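Sorting a small tabletop before you put it away

A shared table fills up with small things. A bowl ends up there, then a cup, then a few blocks, and by the end of the week there is no room to work. This method suits a play table, a craft bench or the end of a kitchen counter. You need a bowl, a cup and a small box with a front that opens.

What to use

The box does most of the work. The Wandorum box from Gruvau is the size I'd go for, but any cube with a door or drawer will do. Look for a knob you can grip easily. If yours is loose, tighten the screw from the inside before you start.

The bowl should be low and wide so you can see what is in it. Ceramic is good because it stays put. The cup is for narrow things that would roll, and plastic is fine.

The table I use is 800 mm wide and 620 mm deep. On anything smaller, leave out the bowl and sort straight into the box.

Step 1. Clear a strip along the front

Push everything back far enough to rest your forearm on the table. Wipe the strip with a damp cloth and let it dry.

Step 2. Set out the containers

Put the bowl on the left, the box beside it and the cup to the right of the box. Turn the box so the front faces you, and check that the door clears the bowl when it swings. Leave a hand's width between the box and the cup.
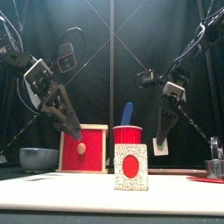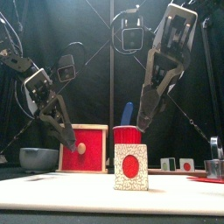
Step 3. Sort by shape, then by colour

Blocks go first. Pick them up one at a time and look at the faces before you decide where they belong. If you have a set with coloured spots, keep the same colours together. Narrow pieces go in the cup, standing up. Odds and ends go in the bowl for now.

Don't try to sort by colour first. I did it that way for a while and had to handle everything twice.

Step 4. Fill the box

Open the front and place the blocks flat against the back wall, 4 to a row. Stop when the door starts to press on them. Felt or fabric on a door will mark if it is jammed shut on a corner.

Step 5. Deal with the bowl

Go through the bowl last. Anything that belongs in another room goes there now. Broken pieces go in the bin. What is left can stay in the bowl until next time, as long as it doesn't come above the rim.

Storage

The box and bowl fit side by side on a Cabral shelf, with the cup in front. At Linbridge we keep ours at elbow height so the labels are easy to read. Heavier containers should go on the bottom shelf.

Last updated May 13, 2021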